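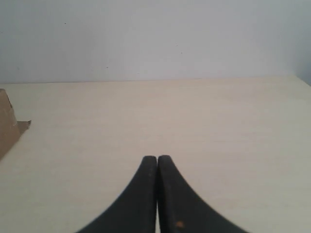 研究メモ|模倣学習・手首カメラ

1/ Zanitzでやっているコイン投入タスクの結果が一段落したので、手法のほうを先に書いておく。皿に積まれたコインを1枚取り、段ボール箱の天面のスロットに入れる。ポリシーの名前はClaleo。入力は手首カメラの画像とグリッパの開閉量だけで、外部カメラは使っていない。

2/ デモは全部で1,376本。1本は「指を閉じた状態で机の上から始めて、1枚入れて戻る」まで。開始位置は毎回変えている。最初から箱や皿が見えている開始位置ばかりにすると、見えていないときに動けないポリシーになる。5月の時点のモデルがそうだった。机と壁だけが大きく映った状態で止まってしまい、手で押してやるまで何もしない。

3/ 難しいのは把持の手前。コインは薄く、重なっていて、メッキ調なので照明が強く反射する。同じ柄でも傾きで見え方がまったく変わる。$の模様がくっきり出る面もあれば、白く飛んで柄が読めない面もある。しかも指先が山にかかると、いちばん見たいところが黒い指で隠れる。

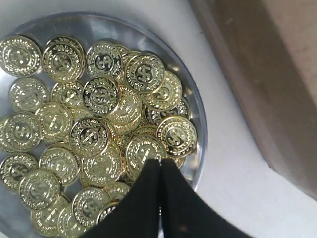 4/ 狙うコインの決め方

Claleoでは「どのコインを取るか」を明示的に出力させていない。初期版では物体検出をかけて1枚選び、その中心に指を下ろしていた。検出は光の飛んだコインを落としやすく、選んだコインが別のコインの下に半分入っていることもあった。今は検出をやめ、画像から直接、手先の相対移動を出している。

5/ 行動は6ステップ分をまとめて予測し、先頭から順に実行する。1ステップずつだと、指が山に触れる直前で前後に細かく揺れた。長くまとめすぎると、コインが滑ったときの修正が遅れる。6は何通りか試した中での妥協で、理論的な根拠はない。

6/ デモの選別にはBakumを使った。中身は社内のスクリプトで、軌道の長さと停止時間を見て、途中で迷っているデモを外すだけのもの。残ったのは1,000本近く。全部使ったモデルより、選別後のモデルのほうが投入まで進む回数は多かった。ただ、取りこぼしからの復帰は全部使ったほうがうまい。外したデモに復帰の動きが入っていたらしい。

7/ なので最終版では、外した中から「落としたあと拾い直している」デモを手作業で戻した。見分ける基準がまだ言葉になっていない。ここは自動化できておらず、論文に書くときに困ると思う。

8/ 比較対象はShevchuk。こちらで実装した旧方式で、把持と投入を別々のモデルに分け、間をルールでつなぐ。把持だけならClaleoとほとんど変わらない。差が出るのは投入側。Shevchukはコインが指の中で傾いたまま箱へ向かうので、スロットの縁に当たる。Claleoは箱の上で手首を少し回してから下ろすことが多い。

9/ 評価は箱の向きを5通り用意して行った。スロットが細長いので、向きが変わると手首の角度も合わせる必要がある。斜め置きがいちばん失敗する。デモの中で斜め置きの割合が低いので、手法の問題かデータの問題かはまだ切り分けていない。

10/ 失敗例を見直していると、箱に近づく途中で皿の山のほうへ引き返すケースがあった。把持後にコインが指に隠れて見えず、持っているかどうかを画像だけでは判断しにくいのだと考えている。開閉量は入力に入っているが、薄いコイン1枚だと閉じきった値との差が小さい。 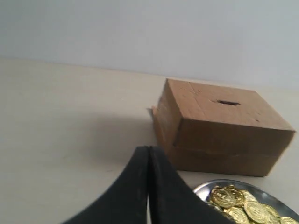
11/ 質問:触覚センサは付けないのですか。
回答:今回は付けていません。手首カメラと開閉量だけでどこまでできるかを先に測りたかったからです。引き返しの失敗が画像側の工夫で減らなければ、次に指先のセンサを試します。

12/ 画像側の工夫としてまず入れるのは履歴。今は現在の1枚だけを見ているので、つかんだ瞬間の情報が残らない。数枚前までを一緒に渡す版を学習中。以前、別のタスクで履歴を入れたときは、直前の自分の動きをなぞるだけになって失敗した。同じことが起きるかもしれないので、履歴をランダムに落とす設定も並べて回している。

13/ 斜め置きのデモも追加で集める。結果が出たらこのスレッドにつなげます。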